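**Lettering for a table backdrop: cut by hand or buy a machine?**

**plainpaper_jo**
I make signs and letters for table displays, school events mostly. Up to now I've cut everything with scissors and a craft knife. I have a job due in November with 101 letters in it and my hand already hurts thinking about it. I'm looking at the Matideck cutter. The shop here has it for $398. Anyone own one?

**rowhouse_kim**
I have one. It cuts cardstock fine. It does not cut felt unless you stiffen it first, and the mats lose their grip in a couple of months if you use it a lot. Replacement mats are where the money goes.

**Donnelly_A**
I wouldn't buy a machine for one job. Print the letters, glue the sheet to cardstock with a glue stick, cut with good scissors. Round fonts go quickest. You turn the paper and keep the scissors still. Anything with serifs, use the knife.

**plainpaper_jo**
It's not one job, I get five or six a year. This is just the biggest.

**rowhouse_kim**
Then get the machine. Angus will tell you scissors are fine for anything. He told me the same when I did the library wall.

**Donnelly_A**
They were fine for the library wall.

**tencentstamp**
Question about fonts. Does the Matideck take your own or do you have to use theirs? I had a Brikier before and it only ran what was in their store. I sold it.

**rowhouse_kim**
It takes your own. Convert to outlines first or the spacing comes out wrong. I use Greenberg for kids' stuff, the heavy weight. The thin one tears at the joins.

**plainpaper_jo**
Next question is hanging them. The client wants fabric behind the table, not foam board. I've only ever done board.

**mrs_lindqvist**
Double-sided tape holds card on cotton for an afternoon. On anything with a nap it lets go overnight. I use small safety pins through a tab glued to the back of each letter. Slower, but they're still up on Monday.

**Donnelly_A**
Pins leave holes. If the cloth is rented, don't.

**mrs_lindqvist**
A safety pin hole in cotton closes up in the wash. I've used the same two cloths for years.

**tencentstamp**
Go dark with the cloth if the letters are pastel. I did pale yellow on cream once and you couldn't read it from the door. Also put an outline on the big ones, a darker shade of the same color, and keep the small ones plain. 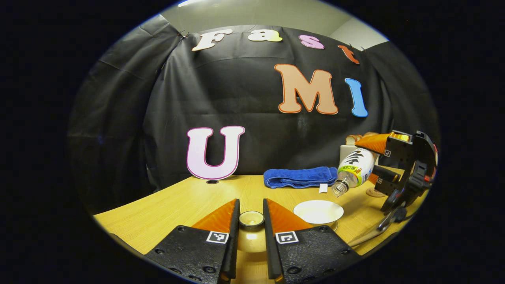 And decide the size of each line before you cut anything. I do the bottom line biggest, then work up. If you start with the top you run out of cloth and end up squeezing the last word.

**rowhouse_kim**
Disagree on that. Top line is what people read first from across a room, so that gets the size. The bottom is half hidden by whatever is on the table.

**tencentstamp**
Depends on the table. Mine are mostly bare.

**plainpaper_jo**
Mine will have cakes on it, so top line bigger. What about wrinkles? I don't own a steamer.

**mrs_lindqvist**
Iron it, roll it on a cardboard tube, and don't fold it again. Hang it the night before if they'll let you in.

**plainpaper_jo**
OK. I'm going to try the machine and pins. Casis has a 2 pack of mats on sale so I'll order those too. I'll post how the felt goes.

**Donnelly_A**
Keep the receipt.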